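Filed under: Reading app help > Text and layout

Ticket 2822
Status: open again
Subject: Epigraphs missing and poems run together in memoir, still not fixed

I closed this once because I was told it was fixed. It wasn't, so I'm putting everything in one place.

The book is a memoir of a parent's illness, published by Diltano. I'm reading it in Marnik on a tablet. I also have the paperback from the same publisher, and that's the only reason I know what's missing. Every chapter in print opens with a quotation, some from poems, some from old sermons. The author argues with these quotations for pages. In Marnik the chapters open cold, and then you get lines like "I don't believe a word of this" with no "this" to be found.

The poems inside the chapters are there, but the line breaks are gone. They come out as a paragraph with capital letters in odd places.

First answer I got was that some memoirs are "written in a fragmented style" and the publisher may have intended it. I had already said I was holding the paperback.

Steps tried, in the order I was told to do them:

Removed the book from the tablet and downloaded it again. No change.

Signed out, restarted, signed in. No change. I'd like to know what this was supposed to do to an epigraph.

Switched from publisher font to Gomard, then to the system font. In Gomard the poems get a slightly wider right margin and are otherwise the same mess. Epigraphs still missing.

Turned off "Smooth reading." This did something. The verse in the early chapters came back with its line breaks, but the indents were lost, so the stepped poem the author's mother used to recite looks like a grocery list. I'm told this counts as partial success. The epigraphs did not come back.

Opened the same book in the browser reader. Epigraphs appear in the first two chapters and nowhere else. I can't explain that and so far neither can support.

Checked the size slider at both ends, in case the quotations were being pushed off the page. They weren't. 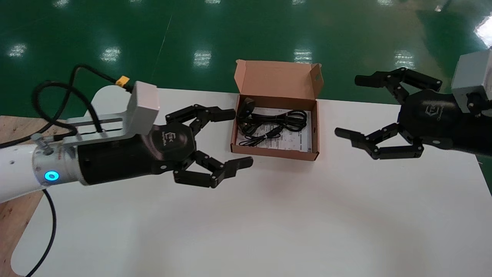 The next suggestion was that the epigraphs were on the page all along and I couldn't see them, because they're set in a pale gray and I might be reading in poor light. I took it more seriously than it deserved. A shiny surface does throw light back at you: look at the glossy dark green floor past the white table, where the overhead lights show up as bright white patches. A patch like that on a tablet could hide a line of small gray type. It couldn't hide the same line in every chapter, at every angle, in dark mode, with the lamp off. I also searched for the opening words of the missing quotation in chapter 27 and got no results. Search doesn't care about glare. The words aren't in the file, or they're in some part of it the app won't read.

I then searched for a line from one of the flattened poems, typed as it is in print with the line ending in the middle. No result. Typed it straight through, and it was found. So the app really does think the poem is prose, and this isn't only a display problem. I asked for that to be added to the ticket and it was summarized as "user has trouble searching."

Things I have not tried, because I don't see the point: buying the book again, and resetting the tablet.

Comparison with other books. The only other title I own from Diltano is a collection of essays on faith and doubt. It has epigraphs too, and in Marnik they all show up. It has no verse, so it doesn't tell me anything about line breaks. A novel from another publisher has a song in it and the song is fine. If the app were at fault across the board I'd expect those to be broken as well. If the file were at fault I'd expect the browser reader to fail in the same places as the tablet. Each side has told me it's the other side's problem, and I don't think either has opened the book.

What I got from Diltano: they sent one file to all stores, it passed its checks, and their copy looks correct. I asked what their copy was opened in. They said a preview tool. I asked if the preview tool was Marnik. I haven't heard back.

Why it matters, since I was asked to rate the "impact" and picked the middle option for lack of a better one. I'm supposed to lead the Lemaire reading group through this book in April. Half the group reads on paper and half in the app. The whole middle section is the author going back to one short prayer, turning it over, getting angry with it, and finally leaving it alone. The prayer is an epigraph. The people using the app will be discussing a fight with somebody who isn't in the room. We have 30 minutes for that section and I don't want to spend them reading out what the app left off.

Also for the record, the sample chapter on the store page has its epigraph. So the sample is in better shape than the thing you pay for.
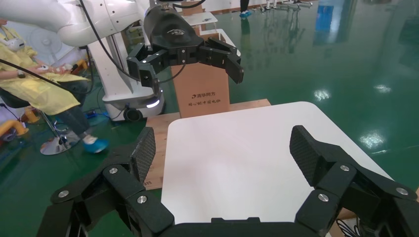 Marnik Support: Thank you for the search results, they helped. We opened the tablet version and can confirm the epigraphs are missing from it. The publisher marked them as header notes, and the tablet app drops header notes when it builds its pages. The browser reader drops them only after the second chapter, and we're still looking at why. The line breaks are a separate fault on our side. A fix for those is being tested. Please download the book again on Wednesday and tell us what you see.

My reply:

I'll download it again on Wednesday, though I've done that before and I'd like it noted. Two questions first. If the publisher marked the quotations the wrong way, has anyone told the publisher, or am I expected to? And if the essay collection came from the same publisher and its epigraphs work, were those marked differently? Please check that before anyone sends me a sentence saying it's resolved.

Leave this open until I've looked at chapter 27 and the stepped poem myself, on the tablet, with the indents.

Update, Wednesday, 7:15 p.m.

Downloaded again. Line breaks are back with "Smooth reading" on. Indents are back in the stepped poem but not in the two shorter ones after it. Epigraphs still missing in chapter 27. Search still finds nothing. The ticket had been set to "resolved" at noon. I've set it back.

Contact support | Terms of use | Back to top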